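July, 4:40 pm, club notebook, folding team

Second long session with the hand grippers and I'm still buzzing. We got through far more clothes than I thought we would, and the pair finally feel like two hands on one job and less like two people fighting over a shirt.

Setup, for whoever picks this up next: both grippers charged overnight, firmware left alone, fingers wiped with a damp cloth before the start. Jorken (our name for the logging laptop, it's on the sticker) was set to 2000 as the buffer size. I had it at 120 last time and it dropped the ends of the longer takes, which explains the weird gaps Ilze Grigaitė found when she went through the files. No gaps today!

Target from the project sheet is 123 usable takes before the Clodomholm meet. We had 40 going in. I haven't added up today's yet, that waits until Ilze and I have both looked, and we disagree about what "usable" means, so I'm keeping my mouth shut on the total.

Order of work: towels to warm up, then T-shirts, then the awkward pile. The awkward pile is anything thin or stretchy, or with bits that wander off on their own. Towels are almost boring now. Pinch two corners, lift, walk them over, let go. T-shirts are fine as long as you start from the shoulders. Start from the hem and the sleeves end up inside everything.

The awkward pile is where it gets fun. We wanted a clean two-gripper pull: one holds, the other draws the cloth out straight, then both come down together. The left one tends to close too early. I think it's me squeezing out of nerves — the trigger travel is tiny and you feel nothing until the tips meet.

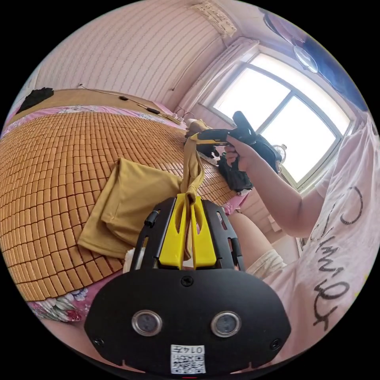
Two-gripper pull on the mustard piece. Strip twisted between the tips, rest of the cloth still folded on the mat.

The twist is the thing to talk about. When the strip rolls up like that the tips have a rope to hold, and a rope grips beautifully, but you can't lay a rope down flat. Ilze's idea is to pinch wider and closer to the fold so there's less loose length to roll. My idea is to turn the wrist a little as you pull. Try both, same cloth, alternating, and write down which is which BEFORE starting this time.

Also noticed:
- Soft mats and blankets move with the cloth. The tile mat feels much better, it stays put and a fingertip can get under an edge.
- Elbows in. If you reach straight out, your arm is tired within a few takes and the pulls get jerky.
- Say "closed" out loud when working as a pair. Feels silly, works great.

Gutwood still owes us the spare finger pads. Dinu (the small training script) ran on last week's folder without crashing, first time ever, and I may have yelled.

To do: copy takes off Jorken, relabel the towel folder, ask for another thin shirt for the awkward pile, find the short screwdriver.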